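Mailing list archive > Members' Announcements > Facilities and Furnishings

Subject: Re: Finish standard for reading room tables
Date: August 8, 2022
From: Office of Shared Facilities, Greravberg Library Association
To: Members' list

The Office thanks the Sillitz branch for its message, which is quoted below so that all branches may read the question and the reply together.

> We received the draft finish standard in February and have two
> questions before we place our order. First, the draft says that
> reading room tables should have a "light, low-gloss wood surface."
> Our present tables are dark and in good repair. Are we expected to
> replace them? Second, the draft does not say whether the spending
> limit applies to each table or to the whole room. Our board meets
> shortly and would like an answer in writing.
>
> Sillitz Branch

On the first question, no branch is expected to replace a table that is in good repair. The standard applies to new purchases and to tables that are sent out for full refinishing. A branch that keeps its dark tables should review the lighting over them, as dark surfaces beside white paper were the most common complaint in the reader survey. Lamps with a plain shade are acceptable. Clip-on lamps are not, as they mark the table edge.

On the second question, the limit of $4,000 applies to the room. A branch that needs more than this may apply to the Office before it orders. Applications made after an order has been placed will not be considered. Delivery is to be included in the figure, and so is the removal of old furniture if the supplier charges for it.

Several branches have also asked about care. The following rules are now part of the standard:

1. Dust with a dry cloth each morning before opening. Do not use spray polish. It builds up in the grain and leaves a shine that readers find tiring.

2. Wipe spills at once with a damp cloth and dry the surface fully. Standing water should never be left until closing.

3. Keep tables at least 20 inches from any radiator. Where the room does not allow this, a heat shield may be requested from the Office.

4. Sand only along the grain, and only with paper of 140 grit or finer. Branches without a trained person on staff should send the table to the Kazmi workshop.

5. Record each repair on the furniture card. The card stays with the table if it is moved to another branch.

The Kandex catalog remains the approved source for felt pads, edge trim and replacement feet. Orders under $200 may be placed by the branch directly. Larger orders should be sent through the Office so that they can be combined with those of other branches. Please quote the branch code on all invoices. Two invoices were returned last quarter for lack of one, and payment was delayed as a result.

On color, the standard allows any tone from pale yellow-tan to warm honey. Fine, visible grain is preferred to a printed pattern. Painted tops are not allowed in reading rooms but may be used in children's rooms and staff areas.
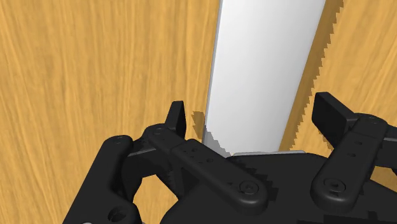
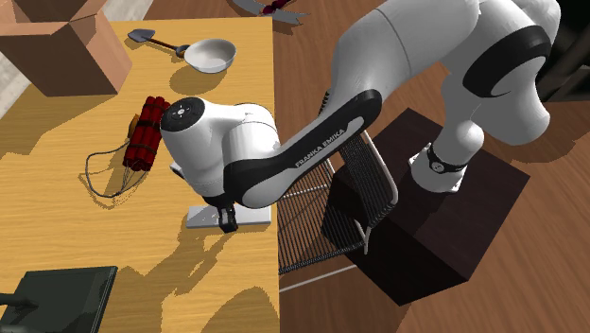

6. Floors are outside this standard. Branches planning floor work should refer to the building manual and write to the Office separately.

Written comments on the draft may be sent to this list or to the Office by mail. The final text will be sent to all branches once comments have been reviewed, and the draft should be followed until then.

Office of Shared Facilities
Greravberg Library Association

Recent messages in Facilities and Furnishings

Re: Branch codes on invoices
Lamp shades, approved list
Kazmi workshop: drop-off hours
Furniture cards, revised form
Shelving loads in older buildings
Re: Chair repairs at Sillitz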